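Ticket 1487: Gripper width readings drop out during soft goods recordings
Project: Clevine household textiles collection
Site: Bragança
Raised by: Ayten Yüksel, Collection Lead
Assigned to: Roy Rudd, Equipment Support, Tultura
Priority: 2
Status: Resolved, monitoring

Summary of fault

During the Monday morning session, the hand-held gripper assigned to station 3 produced recordings in which the finger width value froze while the fingers were still moving. The video stream was not affected. The operator received no warning on the tablet, and the fault was identified only when the recordings were checked before upload. Recordings of this kind cannot be used for training, as the width value is the only record of how far the fingers were closed at each moment.

The task in progress was "pick up and lay flat", in which the operator takes hold of a knitted or woven item at a fold, lifts it clear of the bedding and sets it down again. The affected recordings all involve thick knitwear. Recordings of thin items made at the same station on the same morning passed the check.

Initial response (Roy Rudd)

Please confirm whether the fault is present when the gripper is opened and closed with nothing between the fingers. Please also confirm that the start-up calibration was carried out with the fingers fully closed, and state which version of the recording software is installed. Kindly retain all affected recordings, including those that would normally be discarded.

Reply (Ayten Yüksel)

The fault does not occur when the gripper is empty. We opened and closed it repeatedly for 60 seconds and the width followed the fingers throughout. Calibration was carried out in accordance with the station sheet. The software is the September release, which is also installed at the other stations.

When a bulky fold of knitwear is held, the value follows the fingers until they meet the material and then remains fixed. It does not recover when the item is released. It recovers only when the recording is stopped and a new one is started.

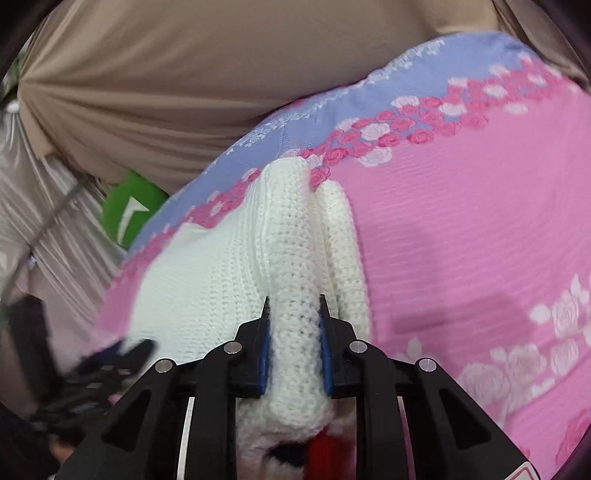

We have asked operators to continue with the thin items on the task list and to leave the knitwear until further advice is received. The bedding layout has not been altered, so that recordings made before and after the repair may be compared.

Investigation (Roy Rudd)

I have examined the retained recordings and the log from the station. The sensor continued to send readings throughout. The recording software rejected them as invalid, because under load the reported width fell slightly outside the range saved at calibration. Once a reading has been rejected, the software repeats the last accepted value until the recording ends.

The saved range at station 3 is narrower than it should be. The cable from the width sensor was found to be pulled tight at its connector, which shifts the reading when the fingers are pressed against something firm. The cable was supplied by Brokeck and is of the correct type. It had been routed on the wrong side of the handle.

Action taken

The cable was routed again with sufficient slack and secured. Calibration was repeated, first with the fingers empty and then with a folded knitted item held firmly. Both checks passed. The station software has been set to display a warning on the tablet whenever a reading is rejected.

Treatment of affected recordings

Recordings with a frozen width value are to be marked "width invalid" and excluded from the training set. They should not be deleted. No attempt should be made to fill in the missing values by hand. The knitwear items are to be recorded again under the original task name, with the same instructions to operators.

Confirmation (Ayten Yüksel)

The repair has been checked and knitwear recording has resumed at station 3. The width value now follows the fingers during both the grasp and the release. I should be grateful if the ticket could remain open for monitoring until the next batch has been accepted. The station sheet will be amended to include the cable route.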